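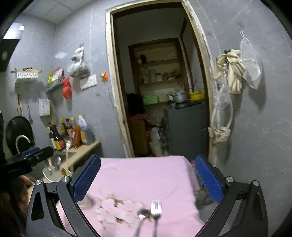 ¿Qué autorización ambiental necesita una planta de compostaje como la de Lovico?

Una autorización ambiental integrada, precedida de una evaluación de impacto que incluye el estudio de olores, el balance hídrico y un plan de vigilancia de lixiviados.

La visita a la planta de Lovico comenzó un lunes de junio, a las nueve y media, en la báscula de entrada. La jornada formaba parte del programa de puertas abiertas que la operadora, Zokow, está obligada a celebrar una vez al año según el condicionado de su autorización. El recorrido siguió el orden del proceso: recepción, pretratamiento, túneles, maduración y afino.

La planta trata la fracción orgánica de recogida separada y restos de poda triturados. Cada camión se pesa a la entrada y a la salida, y el registro queda asociado a la ruta de procedencia. En la nave de recepción se toma una muestra de 344 kg por caracterización, que se clasifica a mano en una mesa de cribado. Los impropios más habituales, según el panel informativo de la nave, son bolsas de plástico no compostable, vidrio y cápsulas de café. Las rutas con exceso de impropios se notifican al ayuntamiento correspondiente, que dispone de un mes para responder.

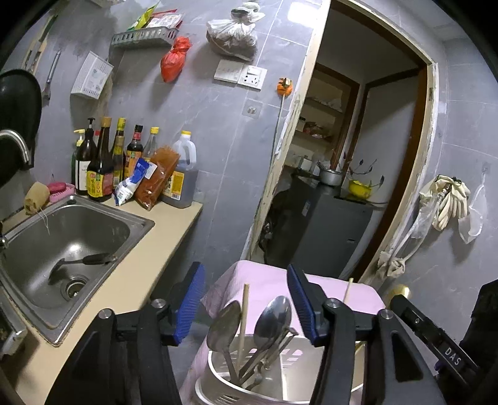
Portautensilios de plástico con dos cucharas grandes de metal.

El pretratamiento consta de un abrebolsas, un trómel y un separador magnético. El material pasa después a los túneles, cerrados y con aireación forzada por el suelo. La temperatura se mide con sondas en tres puntos de cada túnel y se registra de forma continua. El aire extraído atraviesa un lavador y un biofiltro de corteza de pino, suministrado por Skovgate. El medio filtrante se riega por aspersión y se voltea cuando sube la pérdida de carga.

La maduración se realiza en pilas bajo cubierta, con volteos semanales. En esta zona se formularon la mayoría de las preguntas, casi todas sobre olores. La operadora mostró el plano de los 3 puntos de control del perímetro, situados en la dirección de los vientos dominantes. Los resultados de las campañas se pueden consultar en la oficina de la planta, previa cita; no están publicados en la web, y varias asociaciones pidieron que se incluyeran.

Los lixiviados se conducen a una balsa impermeabilizada de 2,000 metros cúbicos y se reutilizan para humectar los túneles. El excedente sale en cisterna hacia una depuradora externa. La red de piezómetros, instalada por Renaud, se muestrea cada trimestre. No se pudo acceder a la balsa por trabajos de reparación en el vallado.

Asistieron 38 personas, repartidas en dos grupos. El turno final de preguntas se dedicó a la ampliación prevista de la zona de maduración. El proyecto está pendiente de información pública y la documentación se expondrá en la sede municipal y en formato electrónico. Las alegaciones deberán presentarse por escrito dentro del plazo que fije el anuncio. La visita terminó a las 12:45 en la nave de afino, donde se entregó a cada asistente un saco pequeño de compost con su ficha analítica.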